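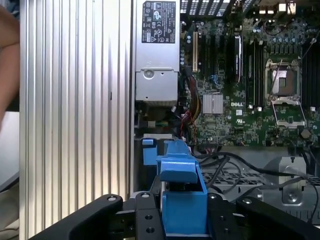 Call for playtesters: Rerkero, a puzzle game for phones and tablets

Cisalton is a small game studio in Nerkbridge. We are looking for 20 people to play our new game Rerkero before it comes out in September. You do not need to be an expert player. We want to hear from people who play a little on the bus as well as people who finish everything.

In Rerkero you guide a paper boat through flooded gardens. You open and close water gates, and the current carries the boat to the next lock. There are 43 levels at this moment, and we know that some in the middle are too difficult – we would like you to tell us which ones.

What we ask from you

You play at home, on your own device, for nearly two hours each week. After each session you fill in a short form. The test lasts two months. Please do not share screens or videos from the game during this time. 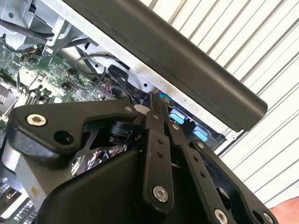
What you receive

Every tester gets the full game free of charge and their name in the credits, if they wish it. We regret that we cannot pay for this work.

How to apply

Write to Driss Lahlou, who is responsible for the test, using the contact form on our site. Tell us your age (you must be 18 or older), which device you have and two games you liked recently. Questions about sound or colour-blind mode can go to Othmane Ezzat by the same form.

We answer every message, but please be patient with us – it can take a few days.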